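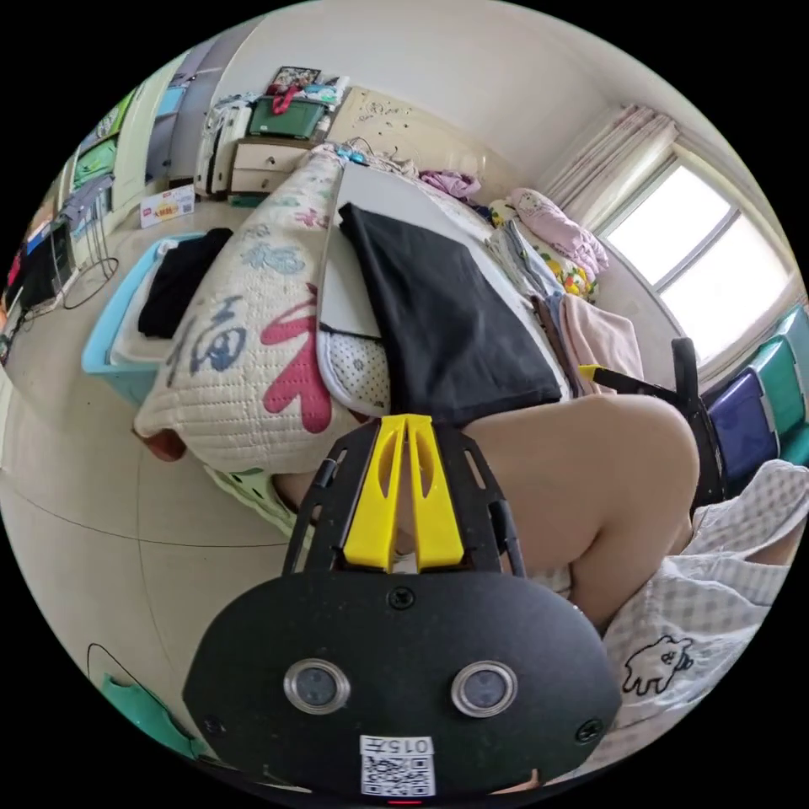

Open day at the Ahonen mill, Muvcombe

Typing this up fast before I forget it all. Bus from Kastov was late so I missed the first tour and got put on the 11:00. Tickets 7 dollars, cash only, pay at the hut by the gate and not at the main door (big line at the main door, all for nothing).

The mill dates from 1872 and still weaves. Blankets mostly, some suit cloth, and checks for a shirt company they wouldn't name. Open to the public one weekend in May, and that's it for the year.

Tour starts in the wool store. Smells like a wet sheep in a church. Bales to the ceiling, guide let us pull a handful out of one and it left my hands greasy all morning. Then carding, which was switched off. Shame. A belt went the night before, they said. We got a talk instead and it ran long, people drifting off to look at the old time clock on the wall.

Spinning was running. Loud but you can still talk if you lean in.

Weaving shed is the reason to go. 35 looms, not all on at once, and they hand out foam earplugs at the door. Take them! The floor shakes. You stand behind a yellow line and watch the cloth come down an inch at a time, then a thread snaps and the whole thing stops dead and a weaver walks over and ties it back in with one hand. Saw that happen twice. I could of stayed there an hour but they move you along.

Checks, since people always ask me. The pattern is set up in the warp before anything gets woven, every colored thread in order, and if one is wrong it's wrong for the full length. A new warp takes most of a day to thread. Gingham type checks are the easy ones, the big overchecks are where the mistakes show.

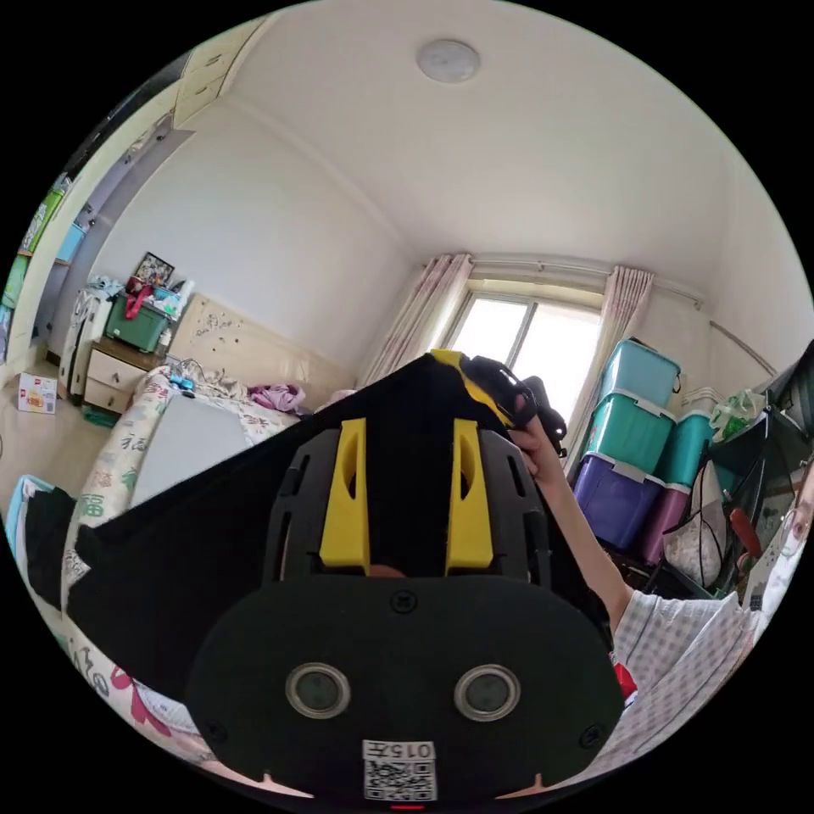
White and pink check shirt, one hand up.

Finishing next. Washing, then the teasel machine that raises the nap, then pressing. Hot in there, windows painted shut. Guide passed around the same blanket before and after washing and I would not have guessed they were the same thing. Before is like a doormat.

Lunch in the canteen — soup, roll, coffee. Soup was good. Sit on the river side if you can get it.

Shop is where everyone's money goes. Seconds bin by the door, blankets with a slub or a crooked hem at half price. Gone by 1:30. The Zurkari throws are the fancy line and I didn't touch one after I saw the tag. They only make 700 a year. Bought a bag of offcuts for patchwork, good weight, some lovely greens, one piece with a hole I hadn't spoted.

Parking is in the field across the road and it was mud by the afternoon. No strollers in the weaving shed. Stairs everywhere, there's an elevator but you have to ask at the hut.

Last bus back is 4:40. I ran for it.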